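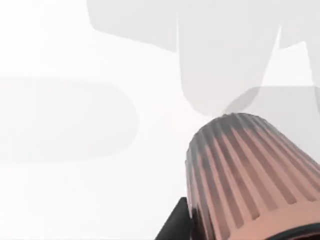
Prurkitz Skyline Letters

Big outdoor letters for rooftops, piers, hillsides and anywhere else a neighborhood wants its name up high

We love a big sign. There is something about seeing the name of your own town in letters taller than your house that makes people stop, grin and pull over, and we have been building the Prurkitz set for exactly those people. Arts groups, city parks offices, a block association with a flat roof and a friendly landlord – all of them have asked us for the same thing, which is a letter they can put up themselves and take down again when the permit runs out.

What you get

Each letter is 9 feet tall and ships in sections that bolt together on site. The face is painted aluminum over a welded steel frame, open at the back so the wind has somewhere to go. Standard colors are white, cream, brick red and a deep harbor blue that Kam-wah Wei mixed for us after rejecting a whole winter's worth of samples (it was worth the wait!). Any letter can be ordered unpainted if a local artist wants to do the faces.

Specifications

Height: 9 feet
Depth: 16 inches
Face: painted or bare aluminum
Frame: welded steel, hot-dip galvanized
Alphabet: A to Z, numerals, ampersand, hyphen
Base: ballast tray or bolt-down plate
Lighting: optional, warm white, edge or front
Part number for base kit: 884

Choosing a base

The ballast tray sits on a flat roof with no holes drilled, and it's what most people pick for a temporary piece. The bolt-down plate is for concrete footings on open ground. Either way you will need a local engineer to sign off on your site, and we send them drawings for free as soon as you ask. Please do this early. Roof loads are different on every building, and older ones can surprise you.

Lighting

The light kit was designed with Poltex and runs on a simple timer, so the sign can go dark at whatever hour the neighbors agreed to. It dims all the way down, too. Chun-hung Su lit the first full word we ever built, on the roof of the old Tse building, and kept it at the lowest setting for the entire run – it read beautifully from across the water even then.

Renting or buying

Letters can be bought one at a time or rented by the season. Rentals start in March and include the base and a spare set of bolts. For words longer than seven letters, talk to us first about crating, as they won't all fit on one truck.

Planning a design

Got a skyline photo and an idea? Send both over and we'll drop the letters in at the right scale from up to four viewpoints. The mockups cost 50 dollars and the fee comes off your order. Bring them along to your public meeting, pass them around and let people argue about the font.

Lead time

Painted letters: nine weeks
Unpainted letters: six weeks
Light kits: in stock

Made by Prekent. Page updated 8/18/22.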